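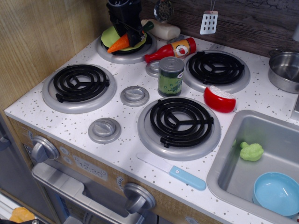

STISBERG, Mon 25 May

The invitation from Kulteck promised a "hands-on comparison day" for small labs and integrators, and by mid-morning I had my hands on a coffee and a brochure. The actual comparing took place in a side hall, where two grippers took turns on the same arm over a toy kitchen. One was Kulteck's own, with black angular fingers. The other was the Yoon, a cheaper parallel model that half the visitors seemed to own already.

I have sat through enough of these days to be wary of the toy kitchen. Everything in it is bright, light and forgiving. A play carrot doesn't bruise. A can with nothing in it weighs next to nothing, and a gripper that can lift it tells you very little about a gripper that has to lift lunch. The sales engineer's answer was that the shapes are what matter: a bottle on its side, a cheese with a slick-looking red rind, a knife flat on the counter with hardly any height to get hold of. Fair enough on the knife. I asked to see it picked up and was told it was on the afternoon program. I left before the afternoon program got to it.

What we did get was a lot of carrot. The task was to work at the back left burner, where the food was piled up, without disturbing the things lying next to it. I was more interested in the approach than the grasp. Kulteck's fingers open wide, and wide fingers need somewhere to go.

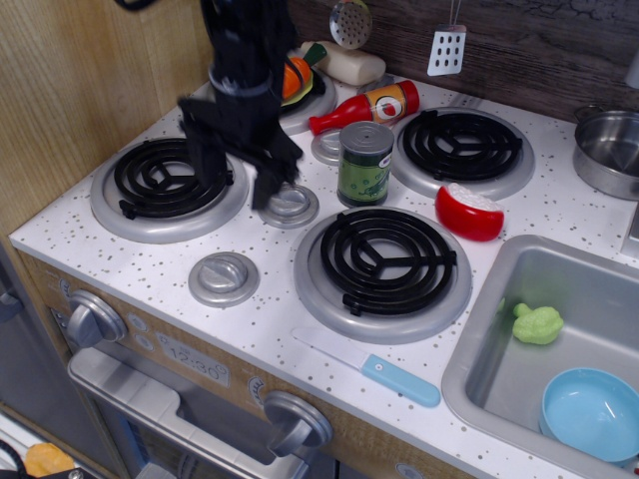

On a crowded counter that matters more than grip force, and grip force was the only thing on the poster. The Yoon has less spread and got into the gaps more easily, but it was fussier about angle and twice had to back out and start over. If I were choosing for a bench with clutter on it, I would want a full day with each of them and my own objects. Neither company offered that.

The figures deserve a word. A handout claimed 200 grasps per gripper, recorded the week before, with 71 failures for the Yoon. Kulteck's own number was given only as "significantly lower." When I asked what counted as a failure, I got two different answers from two people standing at the same table. One said a drop. The other said a drop or any contact with a neighboring object. Those are very different tests, and the second would be hard on a wide-opening hand.

The controller got seven minutes at the end. It is made by Zaltov and it was the best thing I saw. The operator changed the closing speed between attempts without stopping the program, and the menus were plain enough that I could follow them from the second row. No price yet. Shipping is supposed to start in September, and I'll believe that when a box arrives.

I did go back for one more look at the Kulteck before the bus. Coming straight down onto something flat is where I expected it to struggle, and I still can't say whether it does, with the operator choosing every target himself. I asked if a visitor could choose. Maybe next year, they said. 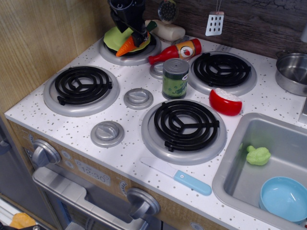 Fingers down on the green disc, with the carrot lying across it.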